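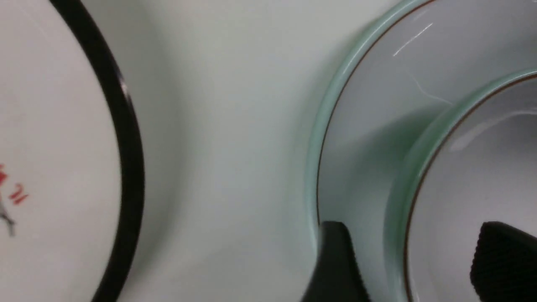
## Glaze listing pages: checkout drops the shipping line

**Opened by:** Kanako Murakami
**Assigned to:** Fulgencio Galindo
**Shop:** Chávez tableware, Irkia storefront
**Priority:** normal, raised to high after the second report

### Report

Customers who put a plate and any other item in the same cart get an order total with no shipping on it. The shipping line shows on the cart page, then goes missing on the payment page. The order goes through and we end up paying the carrier ourselves. It has happened on 3 orders so far, all in April. Orders with only plates are fine.

I have not changed any settings. The last thing I did in the shop was add the black-rimmed plates with the red brushwork and put them in the "Fragile" shipping group.

— Kanako

### Log

**9:40** — Fulgencio. Reproduced on the test copy. Cart with one plate and one tea towel: shipping shows in the cart, gone at payment. Swapped the tea towel for a second plate and shipping stayed. Same result in a private window, so it isn't a stale session.

**10:05** — Turned off the discount module. No change. Turned it back on.

**10:20** — Checked the shipping groups. "Fragile" uses the Driltix rate table. Everything else uses the flat rate. With both groups in one cart, Irkia asks each one for a price and adds them up. The cart page does this correctly. The payment page calls for the rates again and gets an empty answer from Driltix.

**10:50** — Found this in the Driltix request log:

```
rate request rejected: parcel weight missing (line 2)
```

Line 2 is the tea towel. It has no weight entered, which never mattered under the flat rate. The payment page sends the whole cart to Driltix, including items that don't belong to its group. One line without a weight and the whole request is refused. Irkia then treats the refusal as zero and carries on.

**11:15** — Kanako, can you tell me how many products have no weight? The export on my side leaves that column out.

**11:50** — Kanako. 16. Mostly linens, plus the gift cards. I can weigh the linens after lunch. What do I put for gift cards?

**11:55** — Fulgencio. Leave the gift cards alone, I'll mark them as not shipped and they'll be skipped.

**2:30** — Kanako. Linens done. The Totis napkins come in two pack sizes, so I entered a weight for each size.

**2:50** — Retested plate with tea towel, plate with napkins, plate with gift card. Shipping is there on the payment page for all three, and the amount matches the cart.

### Changes made

- Weights entered for all linens.
- Gift cards marked as not shipped.
- Payment page set to stop with "Shipping could not be calculated" when a rate request is refused. Before this it let the order through at zero.

### Still open

- Whole cart is still sent to Driltix at payment. Needs a fix in the Irkia connector; reported to them, no reply yet.
- Weight should be a required field on new products. Kanako to decide.
- The undercharged orders stay as they are. Kanako doesn't want to bill those customers again.

Status: **waiting on vendor**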